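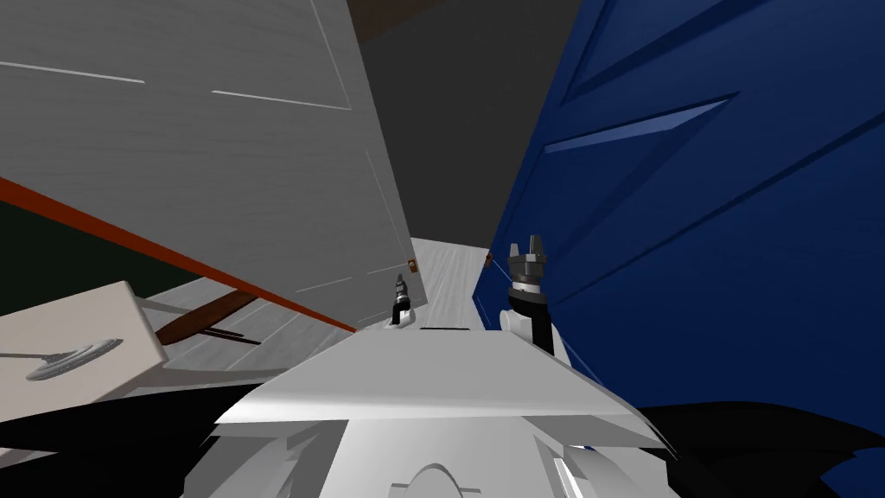
Do you need to know anything about robots to take part? None at all is fine, and a mild distrust of them would be welcome.

Brornwood is looking for 11 people to attend an open day for Titon, a household robot made by Courtois, and to write down what they think of it. The company says Titon can open the doors in an ordinary home. I have sat through two of these demonstrations, one of them in February, and I'd like some people in the room who aren't already clapping.

Much of the work on show is done in simulation. Doors and cabinets are the main business.
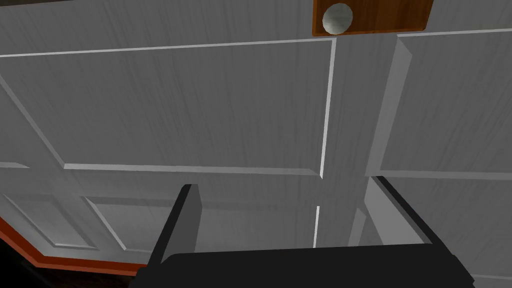
A computer model of a cupboard doesn't swell in July or have a loose hinge — ask about that. Ask how many tries were left out, too. Courtois quotes 969 practice runs and has yet to tell us how many went wrong.

The visit is at the Purkness building and lasts about 3 hours. You will watch, put questions to the staff, and fill in a short form on your own. Lunch and bus fare are covered. There is no fee, and no one will edit your answers.

You must be 18 or over and must not work for Courtois or sell its products. To apply, send a few lines on why you want to come to Firdevs Toprak. Ginette Collet handles access needs.

Last updated: 7 July 2023

Related items
Notes from the February demonstration
Getting to Purkness by bus
Reader panel: how we pick people

Contact Brornwood | © Brornwood | Back to top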